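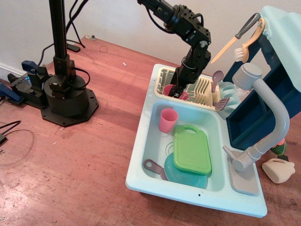
The red cup, left section of the rack.

Readers who followed my February entry on household water use have asked whether the practice of washing dishes by hand was continued. It was, and I am now in a position to set out the results in somewhat more detail.

The household consists of four persons and produces, on an ordinary evening, one full load of plates, cups and pans. Under the former arrangement the tap was left running throughout. I measured this by placing a bucket beneath it at intervals, and arrived at a figure of up to 125 liters for a single evening. Under the present arrangement two basins are used – one for washing, one for rinsing – and the total has settled at 57 liters. On evenings when no roasting pan is involved it has been as low as 26.

The order of work was proposed by my neighbor Pascual Cáceres, who was employed for many years in hotel kitchens. Glasses are washed first, then cutlery, then plates, and anything that has held fat is left until the end. The washing basin is changed once, before the pans. I had previously resisted changing it at all, and the glasses suffered accordingly.

Two matters remain unsettled. The first is detergent. I have used both Trunetti and Uniyal and can report no difference in cleaning, although Uniyal requires a second rinse and therefore more water. The second is drying. Sohail Virk wrote to recommend air drying in all cases. I accept this for cups and plates. Knives in this house are dried by hand at once, as the older ones have begun to spot near the handle.

The water meter is read at 7 p.m. and again after the kitchen is closed for the night. Those readings will be continued through the summer, when the garden hose will need to be recorded separately.

Shares: 26
Comments: 4

Related entries
Household water use: first measurements
Descaling the kettle, with notes on vinegar
Replacing a tap washer
Correspondence on rain barrels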